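Disassembly policy: does the "back up and retry" trick hold up?
Forum > Manipulation & Learning > Results and replications

slatwise
Okay, long post, sorry in advance. Our group has been trying to reproduce the recovery-data result from Chak-lun Mak's workshop talk. The claim, if you missed it: instead of piling on more clean demos of a task, you spend part of your budget on demos that start from a bad pose (gripper too low, tilted, bumped into something) and show the way out. He did it on plug insertion. We're doing it on desktop PCs, because Apinya Rojanasak in our lab has been collecting towers for the Clurkedero project and we have a shelf of the things.

Setup is one arm, one gripper, tower on its side with the panel off, printed fixture next to it for parts. We trained two policies. The first got 247 clean demos. The second got the same total, but 38 of the clean ones were swapped out for recoveries. Same network, same 3000 evaluation steps max per trial.

1. Reaching in next to the drive cage. I expected this to be the easy one and it's miserable. The wrist hardly has room to turn in there, and the clean-only policy likes to lean on the metal and stay there until the step limit. The recovery policy leans on it too! It just backs up and tries again. 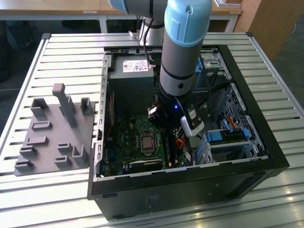 2. Memory modules. Smaller target, tighter grasp, and the fingers have to stay level or the stick twists. I thought recoveries would matter most here and the gap was much smaller than on the cage.

Happy to share the config. I'm mostly curious whether anyone else sees the reach improve more than the grasp.

bangate_bill
Cool work, but I don't buy it yet. You swapped 38 demos and changed the spread of start poses at the same time. How do you know it's the recovery part and not just more variety? We ran something like this at Bangate and random start poses with perfectly clean motions got us most of the way there.

slatwise
Fair. We don't have that third arm of the comparison. Apinya wants it too, so I'm outnumbered.

kwokkwok
Going to disagree with Bill a little. Variety in start poses doesn't teach it to let go of a bad contact — you need frames where the thing is already stuck. Also, what are you counting as a success on the memory task? Out of the slot, or down in the fixture? 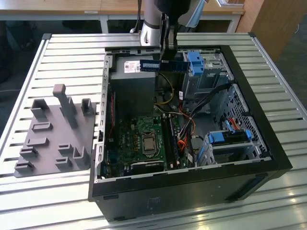

slatwise
Scoring is where I changed my mind halfway through, so good question. At first a trial only counted if the part ended up in the fixture, and both policies looked equally bad. Now we score in stages: grasp, clear of the board, placed. A moment like the one I just posted, with the blue stick held level over the case up by the power supply, gets the first two and we wait on the third. Under the old rule, a drop on the way to the fixture scored the same as never touching the memory at all, and that hid nearly everything we cared about.

bangate_bill
Staged scoring I like. But then please report the stages separately and don't add them into one number. The Prestthorpe people did the adding thing and I still can't tell what their plot means.

kwokkwok
Seconding that. And what about the cables? My policies treat every wire like a wall.

slatwise
Separately, yes, already in the draft. Cables we leave wherever they happen to be, no tidying between trials. It makes the numbers uglier but I'd feel weird combing them flat for a robot that's supposed to take apart old PCs.

tinsnip
Lurker here. Did the same person record the clean demos and the recoveries? When we tried this, our one really good operator did all the recoveries, and the "recovery effect" shrank a lot once we split them up.

slatwise
Ugh. Two operators for the clean ones, and just me for the recoveries. I'll get Apinya to record 19 of them before we run Bill's random-start version, and I'll post both sets in November.

bangate_bill
Put the seeds in too, please.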